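Community Help > Work & Jobs > Changes on the job

They're putting a robot arm on my returns bench. What should I be asking for?

Posted by Dragica Stan

Hi all, long post, sorry in advance. I work returns at a tool rental and kit place called Handau. People rent a kit, bring it back, and I'm one of the folks who empties it out, looks everything over, wipes it down and gets each tool into the right bin so it can go back on the shelf. I've been on that bench longer than I've been married, so I have opinions!

In January we got an arm from a company called Tanness. It's supposed to take over the picking and placing, meaning it picks a tool up off the table and puts it in a yellow bin, over and over. The checking stays with us, at least for now. My manager says nobody is losing hours. I believe her, mostly. But my day is already different and I can't work out what's normal and what I should be pushing back on.
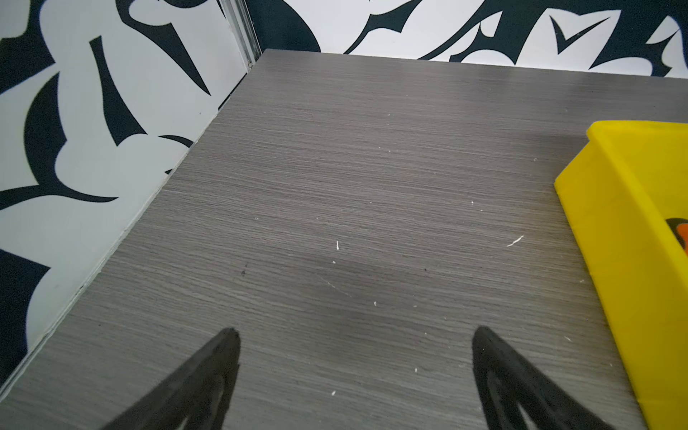 What I do now is babysit, more or less. I set tools out, the arm goes for them, and when it misses I fix it and write down what happened. On a good morning that's easy money. On a bad one I'm standing there for an hour with my hand near the stop button, and my back hurts more than it ever did from lifting (which makes no sense to me, but ask anyone who has worked a cash register). I used to walk maybe a mile a shift just going back and forth to the shelves.

The handles are the fun part. Screwdrivers it seems to find harder when they're lying close to the bin. I would just scoop it up without thinking. The arm has to come down with room for both fingers, and if there's a bin wall right there it gets picky. So I've started laying things out the way it likes, and then I caught myself thinking, wait, who is working for who?

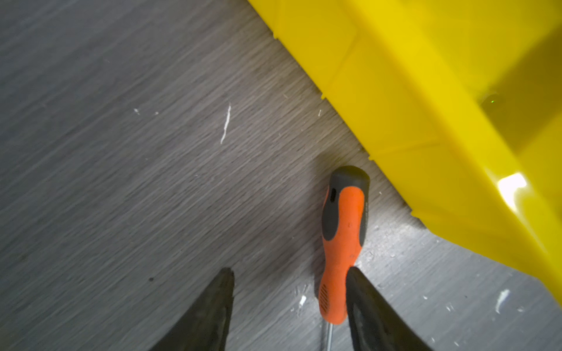

Screwdriver up against the yellow bin, one finger close in on the handle.

The other thing is the count. We have 2,251 tools in the rental pool and the arm logs every single thing it touches, with the time. My supervisor gets a report on Friday. It's supposed to be about the arm, but when the arm stops, the report also shows how long until somebody started it again, and on my bench that somebody is me. No names on it, but come on. There are 4 of us on returns and we each have our own shift. It doesn't take a detective.

I asked about that and was told it's "just for tuning." I asked if it could be written down someplace that it's just for tuning. That was a while ago.
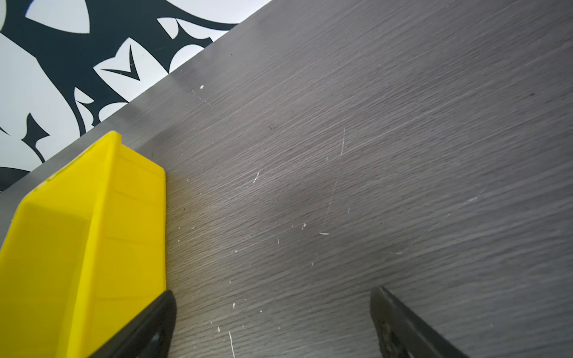

Between picks: fingers open, bin at the left.

So my questions, all in a pile:

Is it normal to have no new job title or pay bump when you go from doing the work to looking after the machine that does it? They did send me to a one-day class over at the Mitatberg branch. It cost 850 dollars, which I know because I was told more than once.

Can they use that restart time against me?

And does the standing around part get better? I liked being quick at something. I could tell a driver with a bad tip by the way it rolled on the table. Now I mostly look.

I don't hate the thing, by the way. My wrists are thanking me. I just don't want to wake up a year from now and find out all of this got decided while I was busy lining up screwdrivers.

Thanks for reading -- Dragica

Drita Ivanov
Marked helpful

Oh I could have written this. I'm in a parts warehouse and we got our first arm a few years back, then more. I'm what they call a cell lead now, which took a lot of nagging, so let me tell you how the nagging went.

First, the data. Don't ask whether it's "just for tuning," ask who opens the report and what they're allowed to do with it. Put it in an email, keep it friendly, and send it to your supervisor with HR copied. Something like: "I want to make sure I understand how the restart times are used. Are they ever part of anyone's review?" Then you wait. If they answer no, you have it in writing. If they don't answer, send it again in a week with "just following up" on top. I had to send mine three times. Whether they legally can use it depends on your state and whether you have a union or a contract, so I won't guess at that part, but most managers get a lot more careful once it's in an email.

Also ask for a reason code next to each stop. Ours had a plain timer at first and it made everybody look slow, when half the time we were clearing a jam or waiting on the tech. Once there was a little menu (jam, bad pick, waiting on tech, break) the numbers looked completely different and people calmed down, including the managers.

Title and pay: no bump at the start is pretty common, sad to say. What worked for me was keeping a notebook. Every time I did something that wasn't in my old job description I wrote it down. Cleared a fault. Trained the new guy. Told the vendor their grip setting was wrong for short handles. After two months I had pages of it, and I asked for a meeting and read from it. I didn't get everything I wanted but I got a new title and a bit more per hour. You're already writing down the misses, so you're halfway there. Just make sure you keep your own copy of what YOU did and don't leave it all in their system.

And don't let them keep bringing up that class like it was a birthday present! Training you to run their machine is a cost of having the machine.

The standing: ask for a stool and a mat today. Then ask about rotating. We do two hours at the cell and then two hours on something with moving around in it, and I will never go back to full shifts of watching. You miss more when you're bored, so there's a safety side to it, and supervisors do listen to that.

toolcrib_ray

Union? If yes talk to your steward. If no, start reading your handbook.

Also they always say nobody loses hours. At my old place that was true and they just didn't replace people who quit. We were 24 when the machines came in and I couldn't tell you what it is now, but it's a lot less. Not saying that's your place.

Dragica Stan

Thank you both! No union, Ray, but I did dig out the handbook (it was under the microwave) and it says nothing at all on machines or tracking, so I guess that's my opening.

Drita, I sent the email. Mine was a lot longer than yours so I cut it down twice. No answer yet from HR, but my supervisor came by the bench and said the reason codes were a good idea and she'd ask Tanness if they can add them. I got the stool the same day. Turns out there was one in the back office holding up a printer.
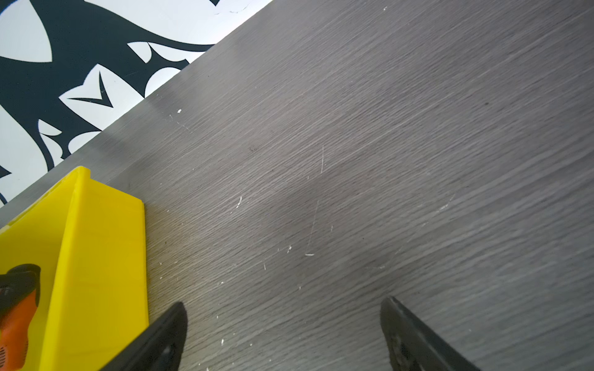
I also started the notebook. First page is all about the bigger tools, because those are the ones where I still want to be the one deciding. A heavy thing with a trigger on it can sit in the bin looking perfectly fine and have a cord or a chuck that isn't. I wrote that checking those is my job and should be in the description for whatever this job ends up being called. My supervisor wants "returns operator." I'm holding out for something with "inspector" in it.

We're going to try rotating with the shelving people starting next week. One of them is thrilled and one of them isn't speaking to me.

Drita Ivanov

Good for you on the stool! Hold out for inspector. And before you agree to any title, ask to see the pay band that goes with it. Mine had a nicer name than number the first time they offered it and I sent it back.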